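Picking a countertop, and what it cost me

15th January

I spent most of the winter trying to decide on a countertop. The kitchen is small, so I figured it would be the easy part of the job. It took longer than the cabinets, the floor and the paint put together.

I started with laminate because it was cheap. The samples looked fine in the store and bad at home under my lights. Then I looked at quartz. Pelia quoted me $743 for the short run by the window, not counting the sink cutout. Flondar wanted $600 for the same piece but had a wait of 41 days, and they would not hold a slab without a deposit.

I had also been told to stay away from marble. It stains, it scratches, lemon juice leaves a mark. All of that is true as far as I know. I still kept going back to the dark ones.

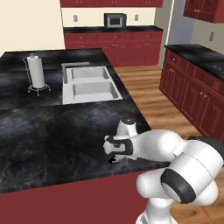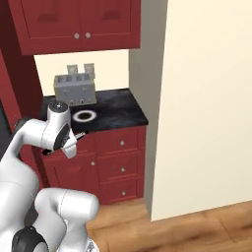 Black marble with dark red cabinets.

My sister thinks dark counters show every crumb. She has white ones and wipes them all day anyway, so I didn't give that much weight. What worried me more was the weight of the stone. My base cabinets are old and one of them leans. I took the drawers out, put a level on it and added shims at the back. That was a whole Saturday's worth of work spread over four evenings.

Measure twice, and measure the wall too. Mine is out of square, and a 36 inch piece that fits at the front will not fit at the back. The fitter will want to come and make a template, so don't send him numbers off a tape.

I put the deposit down with Flondar in the end. They say it will be in by February. Until then I have a sheet of plywood and a camping stove, and I am eating a lot of soup.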